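Call for tryout users: the Jedska two-arm table kit

I'm looking for people who'd like to spend part of the summer putting a robot kit through its paces, and if you've ever wanted to teach a machine to clear a table, please keep reading!

A bit about us first. We're Jamomum, a small outfit in Hosov, and Jedska is the kit I've been working on since January. You get two arms that mount along one side of a table, a two-finger gripper for each, and Cele, the software that lets you show the arms a task and then have them try it on their own. It's meant for teaching labs, small workshops and patient hobbyists (I count myself in that last group, on good days). We think it's close to ready. What we don't have is enough people using it who didn't build it.

The work itself is everyday stuff. Picking up a cup, putting something in a bin, opening a box, and doing it all again with things moved a little to the left. Clear plastic is my personal nemesis – I could talk for an hour about grippers and see-through objects, and if you join I probably will.
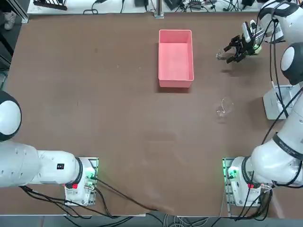

Jedska at work: right gripper closed on a small clear object, pink bin at the back.

So what would you be doing? You'd come to our space in Hosov for four sessions of three hours each. In the first one I walk you through the setup and the stop button, and after that you mostly drive. You'll get a booklet of 64 short tasks, and you choose which ones to try and in what order. Some are easy and some are mean. I'd love it if you skipped the manual at least once, so I can find out where people get stuck without it.

We log every attempt in Cele. Our own crew has put in 831 so far, and I want to get to 3000 before we settle on the final settings. Failed tries go in too, so please don't feel bad about fumbling a cup. I fumble them all the time.
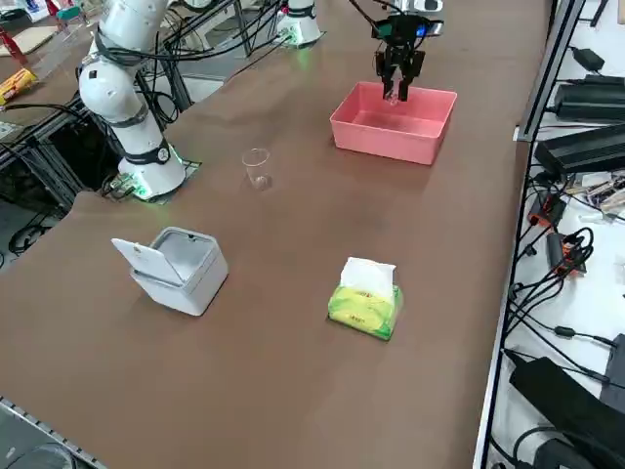 After each session you fill in a two-page form and we chat for ten minutes or so. Tell me what annoyed you. Was the gripper too slow to close? Did the menus make sense? Would you pay for this, and if not, what would change your mind? The plan is to sell the kit to schools at a price they can live with, and I'd much rather hear the grumbling now than after we've shipped it.

Who I'm hoping to hear from: teachers, students over 18, retired tinkerers, people who run a small shop and wonder if a pair of arms could help out. You don't need to code. You do need to be okay standing for a while, and you need closed shoes. Lefties are very welcome, the controls have only been tried by right-handed people up to now and I'm a little nervous about it.

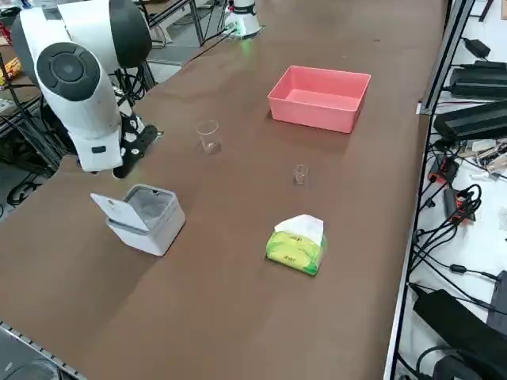

One tester from our spring round wrote on her form that she came in expecting a toy and ended up arguing with it over a cup for a whole afternoon, and that the undo step in Cele needs to be a lot easier to find. She was right about the undo step. It has its own button now.

Pay is a flat fee at the end of the fourth session, plus bus fare, and I'll send the exact amount along with the schedule. There are also a few loaner kits for testers who want to keep going at home – you'd need a sturdy table and a room you can close.

To sign up, use the contact form on the Jamomum site and put "Jedska tryout" in the subject line. Tell me a little about yourself, which afternoons or evenings work for you, and one chore you'd hand over to a robot tomorrow. Sign-ups are open through the end of June 2021. I read all of them myself, so give me a few days to write back!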